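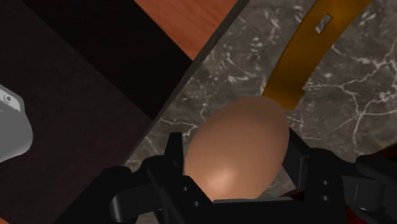 Traltport has been renewed for season 2. Posting what is confirmed and what isn't, since the two are getting mixed up in the replies to my last thread.

Confirmed: eight episodes, down from ten. Malcolm Dobson stays on as showrunner. Yvonne Haworth moves from staff writer to co-executive producer and has the premiere script.

Confirmed: Mekdes Lemma and Tia Marsden both return as regulars. Ruth Ashworth is listed as recurring, which fits where the finale left the harbor master.

Not confirmed: a release date. The "spring" line going around comes from a caption on a fan account. Cameras roll in November. Season 1 took 11 months from first shooting day to premiere, so do the math from there.

On the numbers. Plama put season 1 at 137 million hours viewed through its first window. That is hours, and it can't be read as accounts or as people finishing the season. Plama has not released a completion rate.

The other figure, 3136, is the count of user ratings on the Plama app page when I checked this morning. It is not an audience measure and I wouldn't use it as one.

Runtime: the renewal notice says episodes will "vary." Season 1 ran from 41 to 58 minutes. Expect the same spread or a bit wider with the lower episode count.

Effects work moves from Whitlock to Trinex. Whitlock did the flood sequence in episode six. No reason given for the change - I asked and got the standard no-comment.

Story: the notice says season 2 picks up 20 days after the breach. That rules out the long time jump people were predicting, and it means the inquest has to happen on screen or already be under way.

Correction to the episode post: the order is eight, but the finale is double length and may be split in some regions. Plama counts it as one.

Will add to this thread when the directors are named. Casting rumors without a source are not going in.

Last updated: 30 October 2024

Contact | Copyright | Back to top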